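스켈리스 웰니스 운영사무국 공지 타래 1/11
Cemier 요양원의 동계 숲 치유·온천 체류 프로그램 신청 접수를 1월부터 시작합니다. 본 타래에서는 일정 구성, 비용, 준비 사항 및 환불 기준을 순서대로 안내드립니다. 신청 전 끝까지 읽어 주시기 바랍니다.

2/11
프로그램은 6박 7일 체류형으로 운영합니다. 입소일 오후 3시부터 객실 배정이 가능하며, 오후 5시에 본관 1층 상담실에서 개별 문진을 진행합니다. 문진표는 예약 확정 메일에 첨부되어 있으니 미리 작성하여 지참해 주십시오. 작성하지 않은 경우 현장에서 작성하실 수 있으나, 첫날 저녁 입욕 순서가 뒤로 조정됩니다.

3/11
기본 일과는 다음과 같습니다.
오전 6시 40분 호흡 및 가벼운 체조
오전 8시 조식
오전 9시 30분 숲길 걷기(Dijkstra 코스, 왕복 3060m)
오후 1시 30분 온천 입욕 및 휴식
오후 4시 개별 관리
오후 7시 좌식 명상
기상 특보가 발효되는 날에는 숲길 걷기를 실내 스트레칭으로 대체합니다.

4/11
개별 관리는 체류 기간 중 4회 제공됩니다. 건식 지압, 족욕, 아로마 등 관리, 온열 찜질 가운데 문진 결과에 따라 담당자가 순서를 정합니다. 동일 항목을 연속으로 원하시는 분은 문진 시 말씀해 주십시오. 임신 중이거나 최근 6개월 이내 수술을 받으신 분은 온열 찜질과 온천 입욕에서 제외되며, 해당 시간은 족욕 또는 호흡 수업으로 변경됩니다.

5/11
식사는 저염 채식을 기본으로 하며, 생선이 포함된 식단을 선택하실 수 있습니다. 식품 알레르기는 입소 3일 전까지 서면으로 알려 주셔야 합니다. 객실 내 취사와 주류 반입은 허용되지 않습니다. 커피는 조식 시간에 한하여 제공합니다.

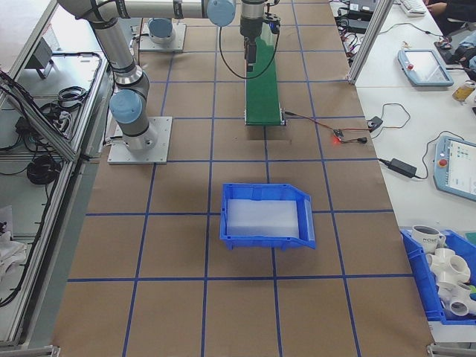 6/11
Rianne Van Hecke 님께서는 지난 기수 체류 후, 저녁 명상이 끝나고 나면 온천이 이미 닫혀 있어 아쉬웠으며 하루 이틀만이라도 야간 입욕이 가능하면 좋겠다는 의견을 주셨습니다. 이를 반영하여 이번 기수부터 3일 차와 5일 차에 한해 온천을 오후 10시까지 연장 운영합니다. 연장 시간에는 실내탕만 이용하실 수 있으며, 노천탕은 종전대로 오후 6시에 마감합니다.

7/11
이용 요금은 2인실 기준 1인 1510유로, 1인실 기준 3046유로입니다. 숙박, 전 일정 식사, 개별 관리 4회, 실내복 대여가 포함됩니다. 역에서 요양원까지의 이동 비용과 추가 관리 비용은 포함되지 않습니다. 예약금은 요금의 20%이며, 잔금은 입소 14일 전까지 납부하셔야 합니다.

8/11
취소 시 환불 기준입니다.
입소 30일 전까지: 전액 환불
입소 29일 전부터 14일 전까지: 예약금을 제외한 금액 환불
입소 13일 전부터 7일 전까지: 요금의 50% 환불
입소 6일 전 이후: 환불 불가
진단서를 제출하시는 경우 1회에 한하여 다음 기수로 이월할 수 있습니다. 이월 시 객실 유형은 잔여 상황에 따라 변경될 수 있습니다.

9/11
준비물은 수영복, 미끄럼 방지 기능이 있는 실내화, 걷기용 신발, 방한 외투, 복용 중인 약입니다. 처방약은 약명이 확인되는 포장 상태로 가져와 주십시오. 수건과 목욕 가운은 객실에 비치되어 있으며 매일 오전에 교체합니다. 휴대전화는 식당, 명상실 및 온천 구역에서 사용하실 수 없습니다.

10/11
본 프로그램은 휴식과 생활 습관 관리를 목적으로 하며 의료 행위를 대신하지 않습니다. 고혈압, 심장 질환, 당뇨로 치료를 받고 계신 분은 담당 의사와 상의하신 후 신청해 주십시오. 체류 중 몸에 이상을 느끼시면 시간에 관계없이 내선 1338로 연락해 주시기 바랍니다.

11/11
신청은 Stellex 예약 창구에서 접수하며, 정원이 충족되면 대기 명단으로 전환됩니다. 단체 신청(5인 이상)과 통역 지원 문의는 접수 담당 Geert Wuyts 앞으로 보내 주십시오. 문의에 대한 회신은 접수 순서대로 드리며, 오후 4시 이후에 도착한 문의는 다음 업무일에 처리합니다.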